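Workshop notebook — panel shop, relay cell
Gronau line, Wednesday, late shift

Continuing from the April notes. Subject is relay handling on the control panel subassembly: plate with a wiring duct down each side, relay column in the middle, wires out to both ducts. Today's work was in the simulated cell only. Cell model is Noneck rev 5, arm on the right of the board, fixture left of it, tray in line with the fixture.

Overview, view from the wrist, overview again:
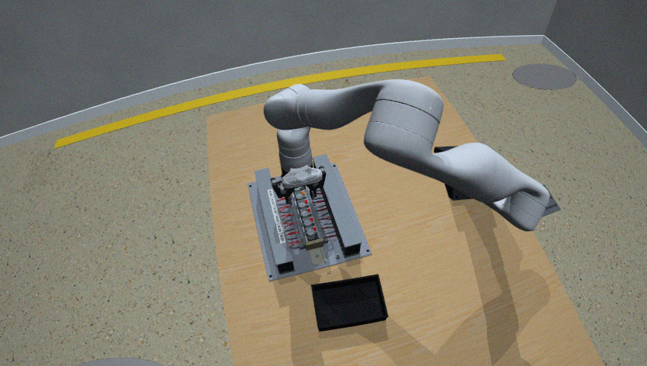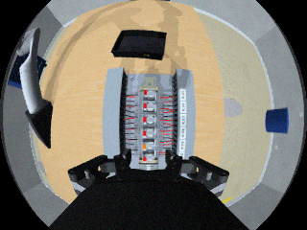
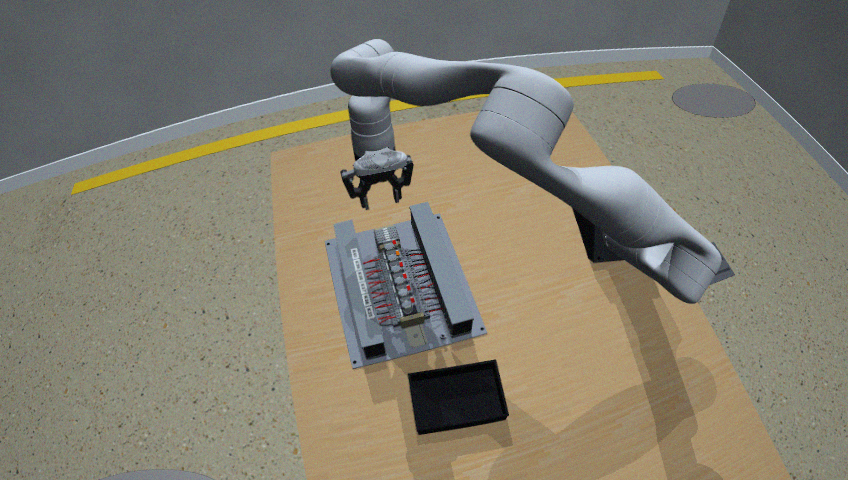

1. Reach and clearance

Arm gets to the upper end of the column with the wrist vertical. No joint limit warnings. The elbow stays well back from the fixture in every pose tried.

The ducts are the constraint. With the fingers open, the linkages take up more width than the fingers themselves, and the wires cross the space we would like to approach through. The collision model treats the wires as rigid, so it reports contact where a real wire would just move. Those hits are logged separately and not counted as faults.

Ran 325 approach cycles from the vertical pose. 12 stopped on duct contact, all on the right side. Suspect the fixture origin is slightly rotated in the model. To be checked against the Aitken drawing before anything else is changed.

2. Labels

Label strip sits on top of the right duct. From the wrist view the characters are blurred and sideways, and I would not trust a reader on them at this resolution. Position in the column has to come from the job file for now. Relay order must therefore be confirmed by a person before release, same as today.

3. What changes at the bench

Discussed with both bench crews at shift change. Summary of what was said, for whoever picks this up:

— Present method is one assembler per panel from bare plate to final check. With the cell, seating relays moves to the arm, and wiring and dressing stay manual. The panel changes hands twice.
— Main objection is the handover. At present the person who wired it also knows which wire was tight or re-terminated. That information is not written down anywhere. Ument job sheet has no field for it. Requested one.
— Wrist and thumb strain from seating relays came up from several people without prompting. This is the part they are glad to lose.
— Day crew asked who clears a stop. Current plan says maintenance. They want to do it themselves, and I agree. Waiting for maintenance on a duct contact would cost more than the cell saves.
— Pay grade for a cell operator is not settled. Not my question to answer, passed on.

Training estimate in the plan covers loading and restart only. It should also cover editing the job file. Otherwise every panel variant comes back to this desk.

4. Open items

Fixture rotation, see section 1. Rerun the full set after correction.
Wire model: try soft contact on the outer strands only. Full soft contact was too slow.
Tray position: fine for the arm, but bench wants it nearer the loading side. Move it and repeat the reach check.
Job sheet field: waiting on Ument.
Batch 583 stays fully manual. No cell work on it, whatever the schedule says.

Model saved under Noneck rev 5, unchanged. Corrections go in the next rev.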